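Two weeks in with the hand-held grippers

I've had a pair of these at home since March and I'm still picking them up after dinner for fun. 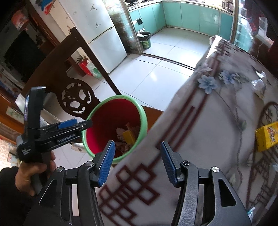

What I like so far

They say GenRobot.AI on the body, and the idea is simple enough: you do a chore with a gripper in each hand, and the recording becomes practice material for a robot arm. My chore this month is tidying the dining table, so wrappers, bags, snack packets, all of it. I've logged 618 takes!

The trigger is my favorite part. It's a blue lever, and after an evening or so my finger stopped thinking about it. The ridged blue pads are great on packets too – I pinch a corner and up it comes. The arms on mine have picked up plenty of scratches, and I kind of love that.

What I'd change

Thin plastic bags are hard. I drop them constantly, and Bronwyn Tawhiri, who got me into this, says she does too. My wrists also get tired past the half-hour mark, so I stop there and make tea.

I asked Corey Hollis how many takes he wants before he trains anything. He said 1,000, then said 900 would do if they were clean ones (mine are not all clean ones).

Next up is folding dish towels, left hand first. Jeferson Bittencourt thinks I should start with socks. If you've tried either, leave me a comment – I'd love to hear how you hold the second corner.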